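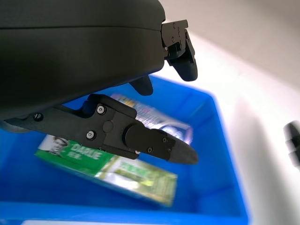 Kollwood packs mixed orders for chemists and corner shops: toothpaste, soap, razors, plasters. The firm has one warehouse on the edge of Bakton and has packed everything by hand until this year. In August it signed off the money for its first picking cell. We spoke to the operations manager, who asked us to leave names out of it, about how the budget was put together and what she would change.

The first figure she took to the owners was wrong, she says. "I had the price of the arm and the price of the gripper, and I added them up. That was my budget. It didn't have guarding in it, or the table, or anyone's time. The owners asked what happened if it broke and I hadn't got a line for that either."

She went away and started again with a list of what the cell would have to pick. The warehouse carries far more than 500 lines, but 300 of them are small cartons, and she decided to plan for those alone. Tubes, bags and anything on a hanging card stayed with the people on the benches.

"Cartons are the easy end of it. They've got flat sides and they don't sag. But they slide about in a tote, they end up at all angles, and some of them are shiny, so you can't assume the camera will like them. I wanted to see our own stock go through a supplier's machine before I paid for anything."

Two suppliers were asked to quote. Lebrun offered a complete cell with a suction tool, installed and guarded, with a service contract for the first year. Brondia offered a smaller package built on a fingered gripper, with the software charged separately each year. On paper Brondia was cheaper. Once she had put three years of software fees next to it, the gap nearly closed.

"I'd tell anyone to do that sum over three years at least. One quote had nearly everything up front and the other had it spread out, and you can't compare them by looking at the bottom of page one."

In the end she chose Brondia. Suction would have been quicker on flat cartons, by her account, but it meant running a new air line across the building, and the landlord wanted a survey first. There was also the question of boxes with loose end flaps, which get returned if they are pulled about. Fingers could take a carton by its sides.

The parts people forget, she says, are the cheap ones. Her final sheet had 11 lines, and the arm was only one of them. Spare fingertips were another. So were totes. "We had a mixture of old ones, different heights, some with the rims bent. The supplier said pick a tote and stick to it. So we bought new ones, and that came out of my budget, because they were for the robot. I had a bit of an argument about that."

Training was the line she got most wrong the second time round. She allowed one day for each shift. It needed 2, and overtime to cover the benches while people were away from them. "The course itself was fine. It was finding the hours. If you plan it for a quiet month it costs you much less, and we didn't."

She has also kept back a sum for changes in packaging. Brands redesign their boxes, promotional packs come in a different size, and each new carton has to be checked before it goes on the list. A member of the day shift now has this as part of the job, with hours set against it.

Asked whether the cell will pay for itself, she is careful. The owners were given a payback period of three years and she has not moved it. "I'm not going to tell them sooner on the strength of one autumn. We've got the Christmas stock to get through, and the returns that come after it."

A second cell has been pencilled in for the following budget, though no money is set aside. Before asking for it she wants a full year of repair bills to show the owners. "Last time I was guessing at those. I put in a percentage that somebody had given me on the phone. Next time I'll have the invoices."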